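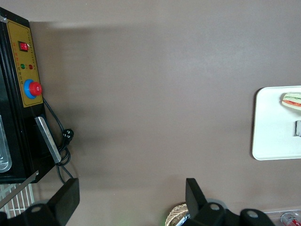

Unit 6: Imitation Policies for Tray Assembly
Course notes, Hartley Robotics Lab. Prepared by Anas Khasawneh.

6.1 Task definition

The task is tabletop order fulfillment. Given a short written order, the policy picks packaged food items and places them on a serving tray. Demonstrations are teleoperated. The training set for this unit has 269 episodes; a further 21 are held out and must not be used for tuning.

6.2 Observations

Each time step contains joint positions, gripper opening, one fixed view and the wrist views. The wrist view resolves contact between the finger pads and the item. It loses most of the table at close range, so item locations outside it must come from the fixed view or from history.
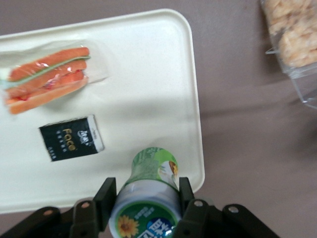 Figure 6.1. Wrist view with a bottle held between the finger pads, over the lower part of the tray.

Clear wrap is the main source of perception error. Highlights on the film move with the camera, and a policy trained on few viewpoints tends to follow them.

6.3 Action chunking

The policy predicts a chunk of 17 actions and executes the first part before predicting again. Long chunks give smoother motion but react late to slip. Short chunks react sooner — and hesitate more near the grasp. 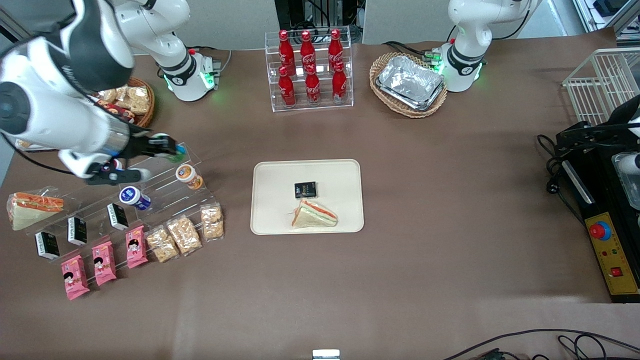

Grasp and place are scored separately. A place counts only if the item rests fully inside the tray rim after release. Report both rates, along with the chunk length used.

Reading before lab: the Brenlow baseline notes, sections 2 and 3.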